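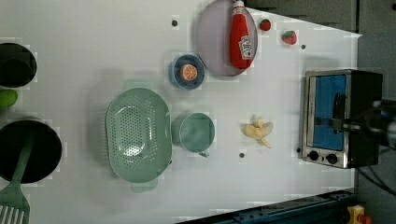
Toy plate, ketchup bottle and fruit on a white table.

May 2022

Second titration of the Surkach prep finished. The first gave a titre I did not believe, so I thawed two more aliquots from the same batch and repeated the whole dilution series on HEK cells, with fresh medium and a different operator (Heiðrún Blöndal did the plating, I did the infection). Counts at 72 hours agree with the first run to within the error of the method. I withdraw the complaint I had drafted to Frandsen.

So the titre is fine and the poor expression in the hepatocyte line is something else. Candidates, in the order I mean to test them:

The promoter. We are using the CMV cassette because it was in the freezer. Silencing of CMV in this line is well known and the time course fits: decent signal at day 3, half of it at day 7, next to nothing at day 14. Genomic copy number by qPCR was flat over the same period, so the cells are keeping the insert and shutting it down.

The selection. Puromycin went on at 24 hours, which may be early. The kill curve I am relying on was done on an older passage, and I can find no record of the serum lot. Needs repeating whatever else happens.

The Polybrene. Old stock, brown bottle, no date on it. Thrown away.

Ordered the short EF1α backbone from Navesum this morning. Delivery is quoted as a week, which in my experience of them means two. In the meantime I can recut the insert. The present one has a BamHI site inside the coding sequence, 104 bases from the start codon, which rules out the obvious cloning strategy. Plan is to amplify with overhangs and do it by homology assembly. Primers designed, melting temperatures matched to within a degree, both checked for hairpins. The reverse one has a run of four Gs near the 3' end that I do not like and could not design around without losing the stop codon context.

Gel this afternoon to check the old plasmid before using it as template. Digest with XhoI and NotI gave the expected two bands plus a faint third above the backbone, which I take to be uncut. Ran it again with twice the enzyme and the third band went. Maxi prep yield was poor, though the 260/280 was acceptable. Enough for the PCR and one packaging run if the assembly fails and I have to fall back on the CMV version.

Packaging notes, as I keep having to look these up. Cells at 70 per cent confluence on the day of transfection. Change medium at 16 hours, not later, as the syncytia make it harder to do without lifting the sheet. Collect at 48 and again at 72, pool, spin, then through the 0.45 filter (PES or cellulose acetate; the nitrocellulose ones bind virus). Snap freezing in small aliquots. Each thaw costs a good part of the titre and I have stopped refreezing leftovers, including the ones that look too large to waste.

Concentrator: the Harnirow reagent against plain ultracentrifugation. I ran them side by side last month on supernatant from one dish and did not write it up, so for the record: recovery was slightly better by ultracentrifuge, variation between tubes was much worse. The pellet is easy to lose when decanting. I lost one. For small volumes I shall use the reagent and leave the rotor to people with more of it to spin.

The incubator on the left was reading 4.6 per cent CO2 by the handheld meter against 5.0 on its own display. Recalibrated. No way of knowing how long it has been out. The hepatocytes have been in that one since the move, the HEKs have not. I have added it to the list of candidates, at the bottom. A shift that small should not silence a promoter, but I would like the next time course to be free of it.

Heiðrún asked whether we should put an insulator element in while we are rebuilding the thing. My view is that it adds length, costs titre and confuses the comparison. One change at a time: EF1α first, same insert, same MOI, same passage. If day 14 still looks bad then the insulator goes in. She is probably right that we will end up there. The group meeting slot in July is the only fixed date and one clean time course before it would be enough.

To do: kill curve on current passage, six concentrations and an untreated well. Fresh Polybrene, made up, filtered, dated. Thaw a new vial of hepatocytes, right-hand incubator. Autoclave the waste from today, bag is in the bottom of the hood cupboard. Plates out of the reader by 30 minutes past nine tomorrow, as it is booked after that.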